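Home | Reviews | Kitchen | Garage | Contact

Sep 2, 2019
by the Kershaw bench

Rondel 11 inch paint roller kit. Paid $34, used it on two bedrooms and the hall. Frame is solid, no squeak. Cover sheds a bit first coat, so wash it before you start. Tray is thin, flexes when full, almost lost it on teh stairs.
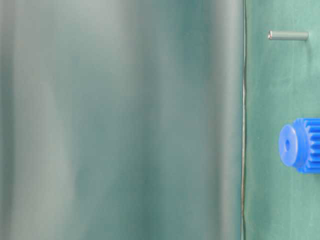 Grey-green and teal, very soft focus.

Cheaper Dirnia kit is $19 and feels like it. Handle came loose in February, never got it tight agian. Rondel wins. Buy a better tray seperately. Would get it again.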